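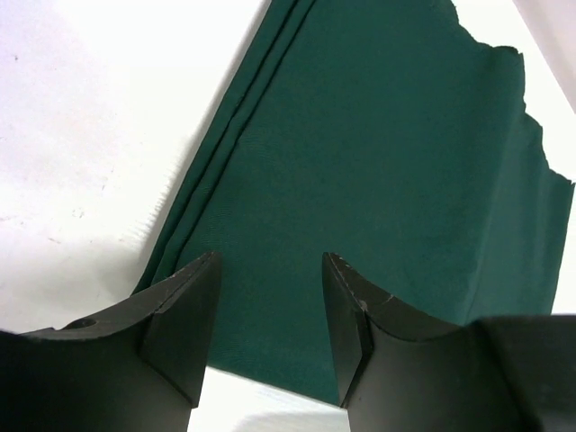
Substitutions and kit rules: frequently asked questions
Stikville and District Football League, Murkik Division
Last updated 10/8/26

How many substitutes may a club use in a league match?
Up to 5, from those named on the team sheet. A player who has been substituted may not return to the field. Rolling substitutions are allowed in youth fixtures only and are covered by the youth handbook.

Does the same limit apply in the Cimilbridge Cup?
Yes, up to the semi-final. Where a semi-final or final goes to extra time, each side may use one further substitute, whether or not it has used its full allowance in normal time.

When must the team sheet be handed in?
Both copies go to the referee before the warm-up ends. Changes after that point are accepted only for injury or illness. The replacement must come from the registered squad and does not count as a substitution.

What happens if a club fields an ineligible substitute?
The match is reviewed under Rule 228. The usual outcome is a deduction of the points gained and a fine. The result may also be awarded to the opponents if the substitute scored or played in goal.

Who changes when the colours clash?
The away side. The home club must confirm its shirt, shorts and sock colours when it sends out the fixture notice. If the away side has no suitable second kit, it must tell the home club on receipt of the notice. At neutral grounds, including Messina Park, the side named second changes.

Is dark green allowed?
It is allowed for outfield players, provided the referee is not in black or dark green. Goalkeepers may wear it if neither team does. The referee's decision on the day is final.

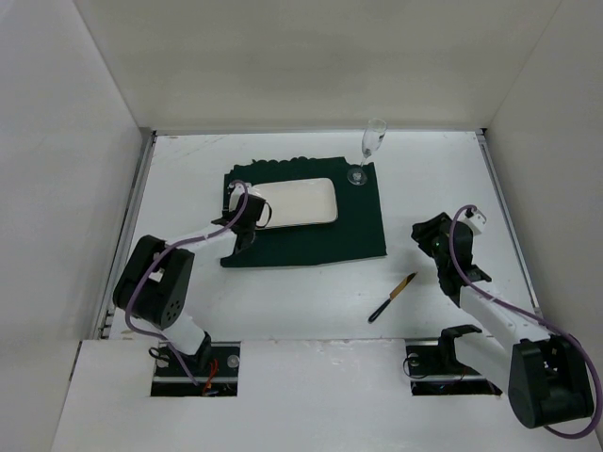
Dark green cloth laid flat on a white table.

Can shirt numbers be changed during the season?
Yes, with written notice to the registrations secretary. The new number takes effect once it appears on the online squad list. A blood-stained or torn shirt may be swapped for an unnumbered one during a match, but the referee must be told before the player returns.

Do undershirts have to match?
Sleeves must be the main colour of the shirt sleeve. Undershorts and tights must match the shorts or the hem, and all players on one side must wear the same colour.

How many captains' armbands should a club bring?
Bring 2. One is worn and one is kept in the technical area. Plain bands or bands with the word "captain" are accepted.

How do we appeal against a kit fine?
Write to the league office within 5 days of the date on the notice, giving the fixture and the name of the club. Appeals for matches played in October follow the same timetable. The fine is suspended until the appeal is heard.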